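kindel-bras : le README

Le code qui fait bouger nos deux bras, de la perception jusqu'aux commandes moteur.
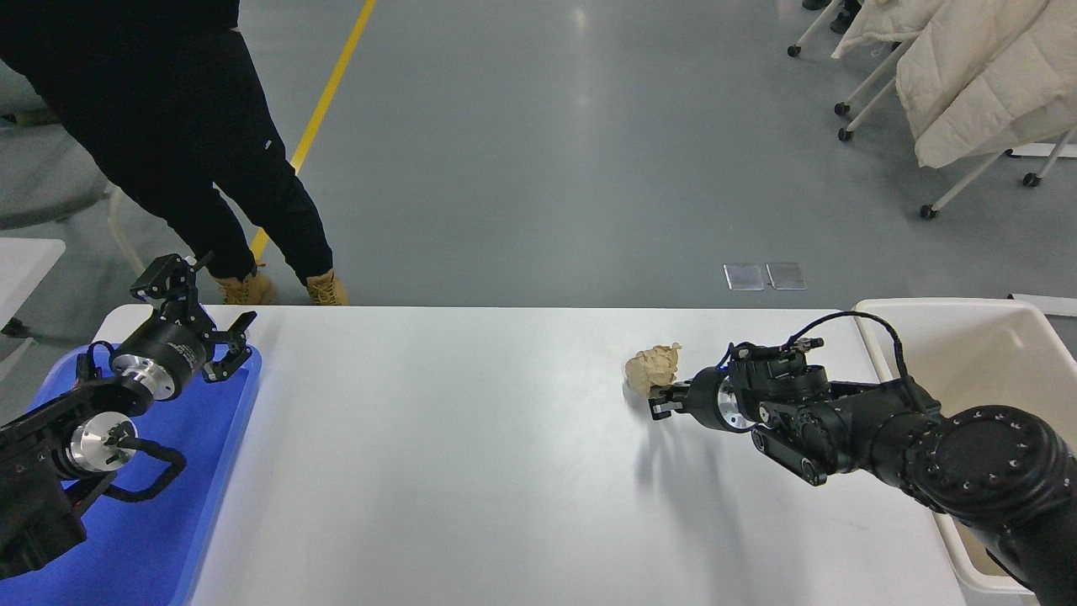 Je m'appelle Ekua Darko et je maintiens ce dépôt avec Philomena Kyei. Elle s'occupe de la perception, moi de la planification et de tout ce qui plante à l'arrêt (il y en a). On a commencé en décembre avec un seul script de 137 lignes, et ça s'est un peu étalé depuis !

Ce qu'il y a dedans

henent/ : la segmentation et l'estimation de prise. Elle s'en sort bien avec les objets rigides, beaucoup moins avec tout ce qui se froisse : les contours changent à chaque contact et le score de prise saute dans tous les sens.
devadiga/ : le planificateur à deux bras. Il réserve un volume par bras et refuse toute trajectoire où les deux se croisent. C'est prudent, parfois trop.
outils/ : relecture des journaux, calibration, petits scripts sans gloire.

Pour démarrer

Clonez, lancez make install, puis make calib. La calibration prend une quarantaine de secondes par bras, laissez-la finir. Ensuite make demo. Si le bras droit hésite juste au-dessus de la table, augmentez marge_z de 5 mm dans config.yaml, c'est presque toujours ça.

Ce qui coince encore

Les surfaces blanches et brillantes trompent l'estimation de profondeur. Philomena a un correctif sur la branche flivstead, pas encore fusionné parce qu'il double le temps de calcul et que je râle. Et quand les 2 pinces demandent la même zone, celle de gauche gagne toujours : vieux choix de ma part, à revoir.

Les tickets sont ouverts, joignez votre config.yaml et le journal complet, pas juste la dernière ligne.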